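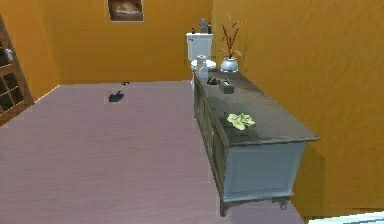
Horas de música en secundaria: propuesta del distrito

zhadgu
Doy música en un centro de 384 alumnos. El borrador de marzo deja la asignatura en 30 minutos semanales y pasa el resto a teatro. ¿Alguien sabe si es definitivo?

ottar_w
No lo es. Se vota el jueves. A mí me parece bien, en Poleck llevábamos años sin teatro.

kjell.sjogren
Con 30 minutos no da tiempo ni a afinar. Yo tengo 20 guitarras para dos grupos.
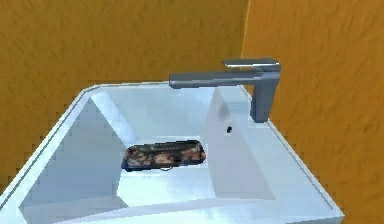 Y el borrador sigue pidiendo lectura de partituras al acabar segundo. Que quiten eso o que devuelvan la hora.

ottar_w
La lectura se puede repartir entre primero y segundo. En danza ya lo hacen así con la notación.

zhadgu
En danza tienen una hora entera, Ottar.

RonjaS
En Drenia juntamos las sesiones cada dos semanas. Funciona regular, si cae festivo pasas un mes sin verlos.

ottar_w
Eso sí lo veo un problema. ¿Se pueden mandar alegaciones todavía?

RonjaS
Sí, por escrito, hasta el miércoles a las 14:00.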